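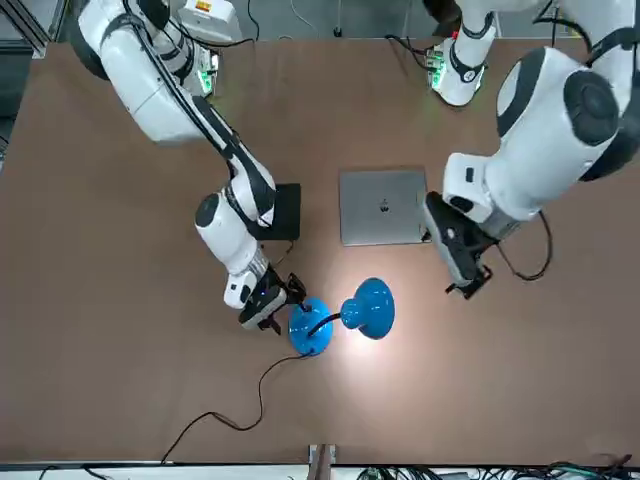
Como arrumar a luz da mesa de estudo

25 de fevereiro de 2020
Por Redação Ondari

Um candeeiro de mesa serve para pôr luz num sítio pequeno. A lâmpada do teto ilumina o quarto inteiro, mas a luz espalha-se e chega fraca ao caderno. O candeeiro fica perto da mesa e manda a luz quase toda para o mesmo lado.

Quase todos os candeeiros de mesa têm 3 partes: a base, o pescoço e a cabeça.

A base é a parte que assenta na mesa. Costuma ser larga e mais pesada do que o resto. Se fosse leve, o candeeiro tombava quando a cabeça se inclinasse para a frente. Há bases planas como um prato e há bases redondas em cima, como meia bola.

O pescoço liga a base à cabeça. Em alguns candeeiros é um tubo que se dobra e fica na posição em que o deixamos. Lá dentro há muitas vezes uma espiral de metal, e pelo meio dela passa o fio elétrico. Um pescoço curto deixa a luz baixa, perto do tampo. Um pescoço comprido chega mais longe, mas precisa de uma base mais pesada.

A cabeça guarda a lâmpada. Muitas têm a forma de um sino, e essa forma é útil. As paredes tapam a luz dos lados, para ela não bater nos olhos, e o interior claro reflete-a para baixo. Quando a cabeça está virada para a mesa, forma-se uma mancha de luz à volta dela.

Porque é que a mancha muda de tamanho?

A luz sai da cabeça e vai-se abrindo, como um cone. Se a cabeça estiver perto da mesa, o cone ainda é estreito: a mancha é pequena e muito forte. Se a subirmos, a mancha cresce e fica mais fraca. A lâmpada continua a dar a mesma luz, só que agora ela cobre mais mesa.

Podes experimentar com uma folha branca e uma lanterna. Segura a lanterna perto da folha e desenha o contorno da mancha. Depois afasta-a devagar e desenha outra vez. Na oficina Arnari, em janeiro, cada grupo desenhou 6 contornos na mesma folha, uns dentro dos outros.

O brilho

Uma superfície lisa e brilhante funciona um pouco como um espelho. Quando a luz lhe bate, uma parte segue toda na mesma direção e vemos um ponto branco, o reflexo. Numa superfície áspera, como a de um pano, a luz espalha-se para todos os lados e o ponto não aparece. O ecrã de um computador portátil também reflete a luz do candeeiro. Se isso incomodar, muda-se a cabeça de sítio – às vezes basta um bocadinho. Com o portátil fechado, a tampa fica a proteger o ecrã.

Onde pôr o candeeiro

Quem escreve com a mão direita põe o candeeiro à esquerda. Quem escreve com a esquerda põe-no à direita. Assim a sombra da mão não cai em cima das palavras. O fio deve ficar atrás da mesa, longe dos pés e dos copos de água.

Algumas lâmpadas aquecem bastante. Não se toca na lâmpada acesa, nem se cobre a cabeça com papel ou roupa – nem para fazer luz colorida. Para trocar a lâmpada, pede-se ajuda a um adulto, desliga-se a ficha da tomada e espera-se que arrefeça.

Quando acabares os trabalhos, apaga o candeeiro.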